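关于我们
桑农(Sanon)学生机器人社 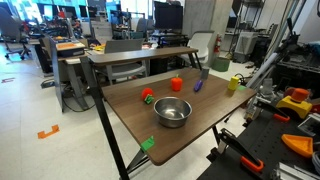
社团实验室的桌面整理练习台:不锈钢碗与玩具蔬果,桌角以绿色胶带标记。

社团简介

桑农学生机器人社是韩德韦盖特学院(Handevgate)下设的学生科技社团,由学院工程教学部负责指导,面向全体在校学生开放。社团以机械臂操作、视觉识别与程序设计为主要学习内容,日常活动包括基础课程、项目小组、校内竞赛及对外交流。

社团现有成员70人,分为机械、控制、视觉与文档四个小组。成员来自不同年级和专业,入社时不要求具备编程或机械基础。新成员须先完成一个学期的基础课程,经考核合格后进入项目小组。各小组设组长一名,由组内成员推选,任期一学年,可连任一次。

社团指导教师为斯蒂利亚尼·察瓦拉斯(Styliani Tzavaras)。察瓦拉斯老师负责课程设置、项目审核以及实验室安全管理,并担任校内竞赛的评审组召集人。

办社宗旨

社团希望学生在真实设备上完成完整的工程过程。从任务分析、方案讨论、零件设计与打印,到程序调试、测试记录和结题答辩,每一个环节均由学生承担,教师提供必要的指导与审核。社团重视过程记录,要求各项目小组如实登记每一次测试的条件与结果,失败的测试与成功的测试按照同样的格式归档。

社团同时承担学院的科普工作。每年四月的开放周期间,实验室接待附近中小学师生参观,由高年级成员讲解设备原理并协助来访学生进行简单操作。

课程与训练

基础课程共26课时,分为理论与实操两个部分。理论部分讲授坐标系与坐标变换、机械臂运动学入门、相机标定以及程序结构;实操部分在实验室进行,内容包括设备上电与断电、急停按钮的使用、夹具的固定与拆卸、示教操作以及数据整理。

完成基础课程的成员进入“韦莱奥”(Velleo)项目。该项目是社团目前的主要课题,研究机械臂在家庭与厨房环境中的物品整理问题。练习使用的物品以玩具蔬果为主,有番茄、甜椒、茄子等,形状和颜色各不相同,便于视觉小组比较识别效果,也便于控制小组研究不同外形物体的抓取方式。金属碗作为放置容器,其反光表面对视觉识别有一定干扰,因此也列入视觉小组的专题内容。

“韦莱奥”项目的训练任务分为以下五级:

第一级 单件抓取:从桌面指定区域取起一件物品,平稳放回原区域。
第二级 入碗:将一件物品放入碗中,过程中碗不得移位超过规定范围。
第三级 分类:按照颜色或种类,将多件物品依次放入碗中或移至桌面另一侧。
第四级 变换摆放:物品位置与朝向由其他小组随机设定,操作小组事先不知晓摆放方式。
第五级 综合任务:由评审组现场宣布任务要求,小组在限定时间内完成程序调整与演示。

每一级任务须连续完成4次方可申请升级。申请时须提交测试记录表、程序版本说明以及一份不少于两页的分析报告。报告经小组内部互评后,由指导教师签字确认。

练习台的布置

练习台的位置和朝向对测试结果有直接影响。社团规定桌角标记和地面标记一律使用彩色胶带,各小组在开始测试前须核对练习台与标记是否对齐,结束后须将物品恢复至初始状态。未经控制小组同意,任何成员不得移动标记。胶带磨损或脱落时,由当日值日成员报告组长,重新测量后更换。

测试物品存放于指定的收纳箱内,使用后清点归还。部分夹具和支架由机械小组自行设计并打印,图纸统一保存在社团文档库中,成员可借阅和修改。修改后的图纸须注明版本号、修改人和修改内容,旧版本予以保留。

校内竞赛

社团每学年举办一次“贝尔穆德斯杯”(Bermúdez)桌面整理竞赛。竞赛以小组为单位报名,每组5人,允许跨年级、跨专业组队。竞赛分为技术文档评审、现场演示和答辩三个环节,其中技术文档占总成绩的比重与现场演示相同。

竞赛现场使用统一的练习台和统一的物品,各组抽签决定出场顺序。演示过程中如按下急停按钮,该轮演示即告终止,不另行扣分。社团作此规定,意在使参赛学生在出现异常时首先考虑安全。答辩环节由评审组提问,其他参赛小组亦可提问,提问质量计入小组成绩。

获奖小组的技术文档经整理后收入社团文档库,作为下一届新成员的学习材料。近年来,文档库已成为基础课程的重要补充,不少新成员在选择小组之前都会先阅读往届的分析报告,了解各组的工作内容和常见问题。

实验室与安全管理

实验室为开放式布局,机械臂工作区与学习区相邻。成员进入工作区前须完成安全培训并签署承诺书。主要规定如下:

一、机械臂通电期间,工作区内须有两名以上成员在场,其中一人负责急停按钮,不得兼任其他工作。
二、长发须束起,不得佩戴松散的饰物或围巾。
三、夹具须检查紧固后方可使用,工具用毕放回原处。
四、测试进行时,非操作人员应在地面标记以外观看。
五、实验室内禁止饮食。
六、离开前关闭设备电源,填写值日表。

违反安全规定的成员,视情节暂停其设备使用权限,并须重新参加安全培训。实验室的设备清单与维护记录由机械小组保管,每学期末与工程教学部核对一次。

成员培养

社团鼓励成员在不同小组之间轮换。第一学年的成员可在完成本组任务后申请到其他小组旁听,第二学年起可申请转组。文档小组除负责记录与归档外,还承担新成员手册的编写工作,手册每学年修订一次。

高年级成员担任助教,协助指导教师批改实操作业、准备测试物品并主持每周例会。例会内容包括各组进度通报、技术问题讨论以及下一周的设备使用安排。设备使用时段由各组在例会上协商确定,竞赛前一个月优先安排参赛小组。

毕业成员可申请成为社团校友联络人,参与答辩评审和专题讲座。历届校友为社团提供了许多实际的建议,现行测试记录表的格式即由校友与文档小组共同拟定。

入社方式

社团每学期初接受报名。有意加入者请填写申请表,注明希望参加的小组以及每周可参加活动的时间,并附简短的自我介绍。申请材料交至工程教学部办公室,由指导教师与各组组长共同审阅。申请人随后参加一次见面会,会上将介绍课程安排并参观实验室。见面会不设笔试,申请人可就课程与项目内容自由提问。

社团活动不收取费用,基础课程所需的工具与材料由学院提供。成员如需打印个人设计的零件,应事先向机械小组登记,并说明用途与预计用料。

参观与合作

社团欢迎兄弟院校学生社团来访交流。团体参观须提前提出书面申请,说明人数、来访目的及希望了解的内容。参观期间由社团成员陪同,来访人员须遵守实验室安全规定。拍摄设备或测试过程,请事先征得现场负责成员同意。

合作事宜及课程咨询,请与工程教学部办公室联系,并在来信中注明“桑农学生机器人社”。

本页内容更新于2023年12月22日。

韩德韦盖特学院工程教学部
桑农学生机器人社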